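Filter cartridges and water balance: notes for Pilden owners

3 August 2018

The service desk has had a run of calls on cloudy water in the two-seat and four-seat Pilden tubs. In most cases the pump and heater tested fine and the fault was in the filter. The notes below apply to all Pilden models with the top-loading skimmer.

The cartridge should be rinsed every 30 days and soaked in cleaner once per season. Rinse from the top down, with a garden hose and no pressure washer. A pressure washer splits the pleats, and fine dirt then passes straight back into the tub. Let the cartridge dry fully before the soak. Soaking time is 20 hours in the standard mix – longer does no harm, but shorter leaves body oil in the fabric.
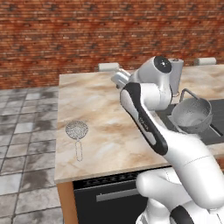
After refitting the cartridge, open the air valve and run the pump on low until the bubbles stop. If the flow light stays on, switch off at the panel, check that the cartridge is seated on the lower ring, and start again. Do not run the heater with the flow light on.

Water balance comes next. Test alkalinity first and bring it to 87 ppm, then adjust pH. Doing it in the other order wastes product, as each change in alkalinity moves the pH reading. Wait 30 minutes with the jets on between doses. Sanitizer goes in last, with the cover off.

The replacement cartridge is part 732. It fits all Pilden tubs sold since May and older units with the gray lower ring. Units with the black ring need the Harari adapter, ordered separately. Cartridges from the former Grulton range look much the same but sit lower in the housing and let water bypass the seal.

Lindiwe Xaba at Tshabalala Pool and Spa has revised the owner's maintenance sheet to match these notes. Printed copies are at the parts counter. Please discard the earlier sheet, which gives the wrong soaking time for the large cartridge.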